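What we did about the shared workroom — Mernau block, ground floor

So by the time the second half of the project came round, Kimie and I had sort of agreed that the problem wasn't the amount of stuff, it was that none of it had anywhere to go back to. Our tutor, Tuulikki Suominen, had told us to stop buying boxes (fair!) and spend a week just watching what people put down and where. I did mornings, Kimie did the late shift, and Eduardo drew up the floor plan on the back of an old timetable.

The answer was dull but useful. People came in, dropped whatever they were carrying on the nearest light surface, and left. The shelves filled up from the front. Small bright things survived quite well and got found again, while pale things on pale shelves just vanished — I lost my own ruler for 2 days that way and it was in front of me the whole time.
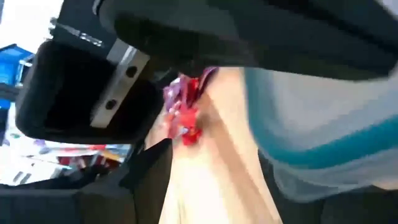

Fig. 4. Workroom side, with red and orange bits showing up among the paler clutter.

After that we tried sorting by colour, which Vija thought was silly and then got quite into. We put a strip of coloured tape on each shelf edge and asked people to match it. For things that were white or grey to start with we stuck a dot on them, and we got through 60 dots in the first afternoon, so that tells you something about the stuff students own.

The tape worked better on the low shelves than the high ones. I think people can't be bothered to look up, but we didn't test that properly and I'd want to before saying it in the summary. We also had 17 feedback slips back, mostly nice, one just saying "more hooks please". Hooks are in the next section, along with what they cost and the argument with Eduardo over screws.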